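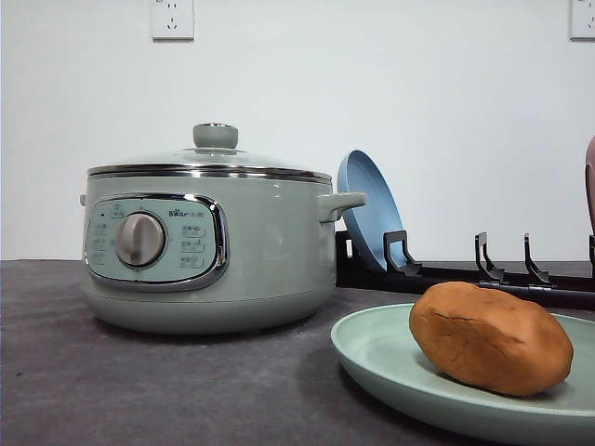
Faith Mutiso: are you lot still doing the kitchen task for the Kerslake or did you swap to the stacking one? Elleck are all doing stacking I heard

Still kitchen! We did wobble for a bit in the autumn, stacking is cleaner to score and you can practise it on any old table, but half the club had already fallen in love with the washing up so that was that. I'll do a bit of a thread because I keep getting asked and keep answering in bits.

So for anyone new, I'm with the robotics club at Triltthorpe, evenings, mixed ages, mixed everything. We enter the Kerslake every year and we have never come higher than eighth. I'd like it noted that I'm not bitter.

The kitchen task this year goes like this. You get a worktop with a pot, a rack, some plates and a bit of pretend food. The judge reads out an instruction (put the food in the pot, put the plate away, that sort of thing) and the arm has to do it. You don't get the list of instructions beforehand. You do get a list of the sort of objects, which is where the arguing starts.

Arguing such as: what is a "food item"? Sekar Sitompul wanted hard plastic fruit because it never changes shape. Hsiu-ying Chiu wanted something squidgy because the judges are bound to bring something squidgy. We went round and round on this for a whole evening, with biscuits. Squidgy won, on the grounds that if you can pick up squidgy you can pick up plastic. This is not true by the way. We found that out later.

The trouble with training on soft things is that the gripper learns to be ever so gentle, and then you hand it something smooth and it strokes it. Just sort of pats it across the worktop like a cat with a hairband. So now we mix them up every session.

Somebody's bound to ask about the software so: Clivix for the recording and playback, then our own training scripts on top, which are mostly Rizal Santoso's and partly held together by comments saying DO NOT TOUCH. Clivix is fine. It saves when you tell it to and moans when the disk is full. I've no strong feelings about it except that the button for "keep this run" and the button for "bin this run" are right next to each other and the same grey.

Yes I have binned a good one. Yes it was the plate one, the beautiful plate one. Moving on.

How we teach it: one person drives the arm by hand and does the job properly, slowly, over and over, and everything gets recorded. Then the arm tries to copy. We're on 114 keepers for the plate and the rack, and fewer for the pot, because the lid is horrible.

OK the lid. People think the hard bit is lifting it. Lifting it is lovely, it's got a great big knob, the gripper adores a knob. The hard bit is what to do with the thing once it's up in the air! A person just plonks it down somewhere without thinking. We've got an arm that will hold a lid aloft like it's won the cup and wait there for ever, because in half our recordings the driver paused to work out where to put it. So it learned the pause. It copied our dithering perfectly.

Adhiambo Mfinanga's fix was to have a rule before you start driving: decide out loud where the lid is going. You have to say it. "Lid on the right." It feels daft for one go and then it's normal. The new recordings are miles better and the arm has stopped posing.

Glass is the other misery. The cameras don't see it the way we do, they get the reflections of the lights and whatever's behind, and the whole thing changes when somebody opens a door. In November we practised with the lights off, the lights on, one light on, and a desk lamp pointed at the wall. The desk lamp sessions were the worst to sit through and I think the most useful, so we're doing more. 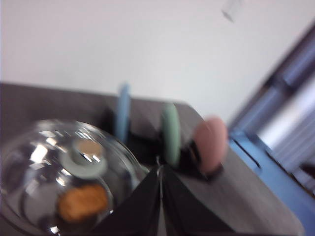
And the wrist camera makes me seasick, I can't watch it back for longer than a cup of tea. When the arm swings over from one side to the other you get a great smear of colour and then a jolt and then suddenly it's all sensible again. We did talk about cutting the swings out of the data. Hsiu-ying tried it both ways and leaving them in came out better, so in they stay and I look at the ceiling.

She reckons it's because the model needs to learn that a smear means "keep going, you're not there yet". I don't know if that's right. It sounds right. She drew it on the whiteboard and everyone nodded, including me, and I've been pretending ever since.

Colours help a lot at the moment. If you say "pink plate" you can see it sort of commit. I'm a bit worried we've leaned on that too hard. If the judges turn up with three white plates we're going to look very silly, so next month's plan is to beg everyone's boring crockery from home and do it all again with that.

The rack! I haven't done the rack. You'd think a rack is easy, it's got slots, slots are for putting things in. But the plate has to come down at the right tilt and if you're a finger's width out it rides up on the prong and sits there looking smug until you let go. Sekar drives the rack because Sekar has patience. I was taken off the rack.

I was taken off the rack quite quickly. I'm on pouring out the tea and labelling the runs, and I'm very good at labelling the runs. Good, bad, good, bad, "good but weird". We had to get rid of "good but weird" in the end as it was turning into most of them.

To the person who asked in my messages how long a practice run takes: on the day you get ten minutes for the lot, all the instructions, and you can restart the arm once. In practice we don't time it yet. Faith used to time us last year and it made everyone drive like they were late for a train, and then the arm learned to drive like it was late for a train. There was a bowl. We don't have that bowl any more.

Also to the same person, no you don't need to be able to code! Rizal does the scripts and two of the younger ones are learning off him, but driving the arm is its own skill and some of our best drivers wouldn't know a script if it bit them. Knitters are good at it. I don't know why, I only know we have got several.

What's left before the Kerslake, mostly so I've written it down somewhere:
more lid, always more lid
boring crockery
somebody other than Sekar learning the rack in case Sekar gets a cold
new batteries for the thing that beeps
ask Elleck if they'll do a friendly, they've got a proper hall and we could see how our arm copes in somebody else's light

That last one is the one I really want. It's all very well in our own room where every session has the same wall behind it. Last year we got to the venue, plugged in, and it was as if the arm had never met a table. Adhiambo had to sit on the floor for a bit.

Edit to the bit about the score: Sekar has messaged to say we came seventh the year before I joined. So eighth is the highest since I joined. Thank you Sekar.

Right, kettle. If you've got any plain white plates you don't love, message me, I can collect in Triltthorpe most evenings after six, and chips in the rim are fine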